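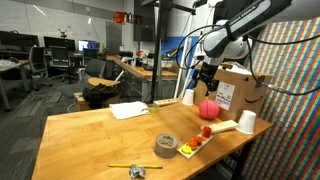

Upside-down cups and a small ball on a wooden table.

Tainá Andrade spent six years as an animal technician at a contract laboratory before she left to run the rehoming scheme at Clunard. She now finds homes for beagles and rabbits released from research, and she would like the rules on release to be a good deal stricter than they are.

"People assume that when a study ends, the animals go somewhere," she says. "Most of them are killed. The licence holder can apply to release an animal if a vet signs it off, but there's no duty to apply. You can run a study for years and never once fill in the form."

Clunard has taken 533 animals so far, 336 of them rabbits. The dogs get the attention, she says, and the rabbits get the waiting list. A beagle is usually placed within a month. A pair of rabbits can sit in the sheds at Zetislow until spring.

She is blunt about her own past. "I held dogs for blood samples every morning at half past seven. I was good at it, and they trusted me. I told myself they were better off with somebody gentle doing it, and maybe they were, but they'd have been better off still not being there."

What changed her mind was a beagle called Onix, a control animal who had been given nothing but a placebo. She asked whether he could be released and was told it wasn't worth the paperwork. She asked again in writing, and a manager agreed. Onix lived with her until he was 12.

Some campaigners won't work with Clunard. They say rehoming makes laboratories look kind, and that every photograph of a beagle on a sofa is free advertising. Andrade has heard this many times.

"They've got a point. One company wanted to put our dogs in its annual report and I said no. We don't do joint press, we don't take their money. But I'm not going to leave 40 dogs in a kennel block to keep my hands clean."

Her proposal, drafted with the solicitor Sepúlveda, would make laboratories record a reason for each healthy animal they kill at the end of a study. She has sent it to 64 MPs and had nine replies, two of them helpful.

"It's a modest thing to ask for," she says. "Write down why. If the reason is that it was easier — put that."

The next open day at Zetislow is on a Saturday in March. The rabbits will be in the second shed.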